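2024-10-09 작업 노트 (축구 경기 데이터 분석)

어제 밤늦게까지 Ulley와 Edby 경기의 패스 기록을 붙들고 있었는데, 오늘 아침에 다시 열어 보니 역시 좀 쉬고 보는 게 낫다 싶다. 원정팀 Edby가 3골 차로 이긴 경기라 점수만 보면 일방적이었을 것 같지만, 중원 싸움은 후반 중반까지 꽤 팽팽했다. 전체 이벤트는 3038건이고, 그중 좌표가 비어 있는 22건은 일단 따로 빼 두었다. 대부분 스로인이라 압박 지표에는 영향이 없을 듯한데, 다음에 이 파일을 여는 분은 한 번만 더 봐 주시면 고맙겠다.

Skonov 스크립트는 4월에 고친 버전을 그대로 썼다. 하프타임 뒤 공격 방향을 뒤집는 부분이 여전히 말썽이라 110행에 임시로 조건을 하나 넣었다. 예쁘지는 않아도 돌아는 간다! Van Acker 경기 파일도 같은 방식으로 돌려 볼 생각이다.

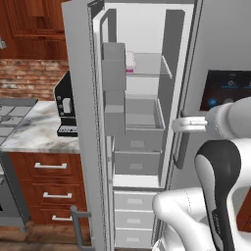 연장전이 있는 경기는 어떻게 처리하나?
전후반과 분리해서 따로 집계하고, 공격 방향은 연장 전반 첫 킥오프를 보고 손으로 지정한다.

남은 일은 세트피스 분류인데, 짧은 코너킥을 어디에 넣을지 아직 마음을 못 정했다. 우선 일반 패스로 두고 메모만 달아 놓았다.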